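Clellcombe block sorter
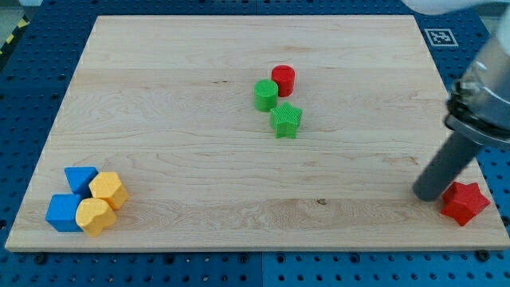 Blocks on the maple-grained board, with the finger of the arm beside the red star.

The Clellcombe block sorter is a tabletop robot project built in the shared workshop of the same name, and it has been growing there, a little at a time, through a good many long evenings. It pushes small colored shapes across a flat board and gathers them into groups, a job any child could do with one hand and one that has kept the members happily busy ever since they first bolted the thing down.

Construction

The work surface is a light wooden board with rounded corners, laid on a table of blue perforated pegboard. The holes are a great comfort to a home builder, as almost anything can be fixed down, moved over a little and fixed down again. A printed black-and-white marker sits on the pegboard behind the board and gives the camera software, called Wumell, a steady point to measure from.

The arm carries a single dark gray finger with a rounded tip in place of a pair of jaws. Earlier versions used a clamp from a kit sold under the name Astel, but it tended to knock over the taller pieces, and the finger, which only has to nudge, was kept.

Blocks

The full set has 138 pieces, though most runs use only a handful of them. Shapes include cubes, cylinders, hearts, stars, and triangular and pentagonal prisms, in red, green, blue and yellow. The tops are finely textured.

Software

The planning program, Xiao, is in its third version, first run in February. Version 4 is expected to handle stars better, as their points still catch on their neighbors.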